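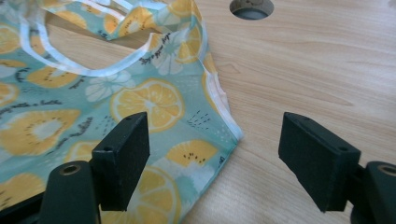
Sewn textiles check: aprons, bags and small items
Grerwood Makers' Room, Friday afternoon, checked by Eilidh Laing

1. Binding, right-hand edge (teal fruit print)
Result: REPAIR
Frayed-looking white fibres where the trim meets the cloth, and the edge is a bit rumpled. What a cheerful print though, lemon and kiwi slices all over it! Please save this one. Unpick a short stretch, trim the fluff, tuck the raw edge well under and restitch.

2. Curved binding round the opening
Result: CHECK BY HAND
Run a thumb along both sides and look for skipped stitches. A lovely sweep of white against the teal, so match the thread if you go over it.

3. Strap or handle section
Result: TO DO
Tug firmly at each join. Anything that gives goes in the mending tray, with a slip saying where.

4. Pins and needles
Result: PASS
Magnet passed over the whole batch, both sides. Tarcísio found one pin in a hem last month, so do keep this up, it takes no time at all.

5. Loose threads
Result: PASS WITH COMMENT
Snip anything longer than a fingernail. Don't pull! (I pulled one on the striped oven glove and lost half a seam.)

6. Batch label
Result: PASS
Lot 502, written in the book and on the bag. Lovely clear handwriting, Tarcísio.

7. Iron and board
Result: PASS
Flex sound, plug sound, cover clean. Iron unplugged and stood on its heel before we lock up.

Repairs to Tarcísio Caldeira, please, and item 1 comes back to me for a second look before it goes on the shelf.

Recent checklists
Scissors and rotary cutters
Overlocker, monthly
Lamont cupboard: fabric storage
Cushion covers, August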